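I've spent three weeks of evenings with two sets of fingers for a simulated arm, and I have Opinions! The black ones come in the Movbridge gripper pack, the pale ones with the padded tips are from Jardale, and both drop into the same virtual bench without much swearing (a bit of swearing, on the first Sunday).

Movbridge first. These are chunky, bevelled things, and the first thing you notice from the wrist camera is how much of your view they eat. I kept nudging the camera mount and ended up settling for a wide opening and a lot of squinting.

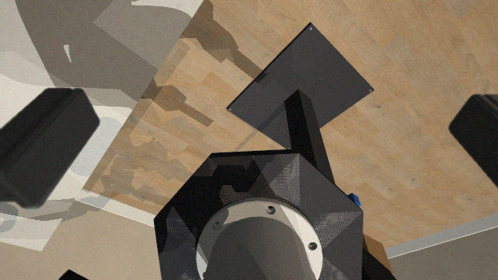
Wrist view, black fingers wide open.

They're strong, mind you. In my runs they never let go of a block once they had it. But thin plastic labware is another matter, and out of 41 tries at lifting a plate I got 14 I'd have been happy to show anyone. The contact settings are buried three menus deep as well, which drove me up the wall.

So, on to the Jardale pair, and oh, what a relief. Long slim bars with a rounded pad on the inside of each, and a 96-well plate fits between them nicely.

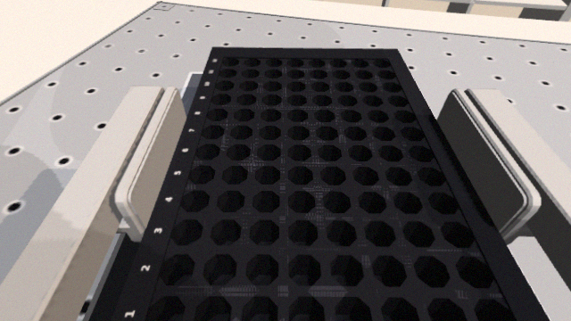

I left the grip force on the default for the first evening and only turned it down a touch after that. The pads are forgiving if you come in slightly squiffy (I usually do), and closing is lovely and smooth. My one moan is the price: 819 for a set of digital fingers made me wince, and the manual is four pages long.

The overhead camera comes with both packs and I'd keep it on all the time. It's far easier to see where the arm is heading from up there, and the ghosted overlay of the gripper is brilliant for planning, though it gets cluttered when the poses bunch up.

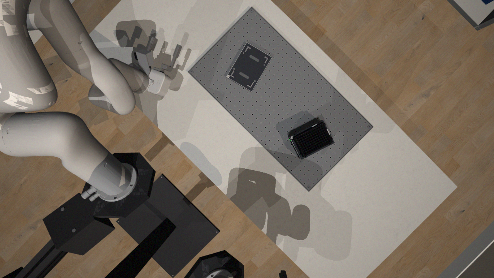

Naveed Niazi reckons I gave up on the Movbridge set too soon, and that softer contact settings would have sorted most of my dropped plates. He may well be right, but I'm keeping the Jardales for labware and the black ones for blocks.

2087 views · 14 shares

Comments (3)

Daniyal Bajwa
Did you try the Jardale pads on round tubes? Mine roll every time.

Mykhailiuk
Four pages! You got the long version, mine was two.

Naveed Niazi
Still think you should have another go with the friction turned up. Happy to send my settings over.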